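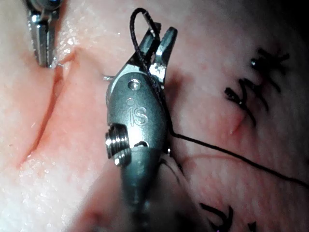
Nahtübung, Nadelhalter am Faden, rechts zwei fertige Knoten

2024-12-01

Wieder am Paket von Ellmont gesessen. »Itell« heißt das Ding jetzt, Nahtassistenz im Abonnement, dazu Übungskissen und eine Auswertung, die nach jeder Sitzung eine Note vergibt. 3,125 Euro im Monat steht im Angebot, mit Komma. Gemeint sind vermutlich dreitausend und ein paar Zerquetschte, aber wer seine Preisliste nicht ins Deutsche bringt, bei dem lese ich auch den Rest zweimal.

Die Knoten sehen ordentlich aus, das gebe ich zu. Nur sagt mir ein ordentlicher Knoten wenig. Ich will wissen, wie viel Zug auf dem Faden war, und genau dazu schweigt der Prospekt. Die Auswertung gab mir 31 Punkte für die erste Reihe, ohne zu verraten, von wie vielen. In der Hilfe steht »siehe Koutsoukos-Skala«. Die Skala selbst fehlt im Handbuch. Handbuch: 300 Seiten, davon 13 zur Naht.

Am meisten stört mich das Wort »gewebeecht«. Das Kissen glänzt hübsch und hat sogar Poren. Echtes Gewebe verzeiht weniger, und es blutet.

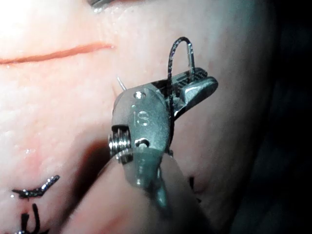
Nadel in den geschlossenen Backen, links unten ältere Stiche

Die Nadel zu fassen ist für mich immer noch der mühsamste Teil. Ellmont verspricht, die Assistenz schlage den Griffwinkel vor. Mir schlug sie heute zweimal denselben vor, beide Male hätte ich anders gegriffen. Vielleicht bin ich stur. Vielleicht kennt sie auch nur ihr eigenes Kissen.

Das größere Paket, »Marine«, soll im Februar kommen, mit anderen Kissen und angeblich offener Skala. Bis dahin unterschreibe ich nichts. Morgen nach der Kündigungsfrist fragen, die stand auch nirgends.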